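Notes for talk, Grommont Arts Center, Apr 20, 2025
Copyright and the commissioned mural

Slide 1
Thank Ea Stougaard for the invitation. Say up front: general information, US law, bring your contract to a lawyer.

Slide 2
Start with the question I get most. The building owner paid for the mural, so who can print it on a tote bag? Paying for the work gets you the wall with paint on it. The copyright stays with the artist unless there is a signed transfer. Employees are different. Come back to that on slide 5.

Slide 3
The Fluvthorpe job. Yi-an Ok painted the stairwell, 34 feet high, on a one-page letter agreement. The letter said "all rights to the wall." Ask the room what they think that means. Let two or three people answer. 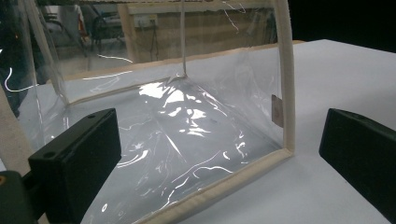 The owner sold 789 posters before anyone called Yi-an. They settled in December. Don't give the amount.

Slide 4
License or transfer. A license can be narrow: postcards only, 500 copies, one year. Read out the sample clause on the handout. Dong-geon Cho wrote it and is fine with people copying it.

Slide 5
Work made for hire. Slow down here. A freelancer's mural usually doesn't qualify, even if the contract uses the phrase. Skip the case list if we are past the half hour.

Slide 6
Registration. Do it before there's a dispute. Keep sketches, emails and invoices in one folder.

Questions. Khadija Ragab has the microphone. Handouts by the door.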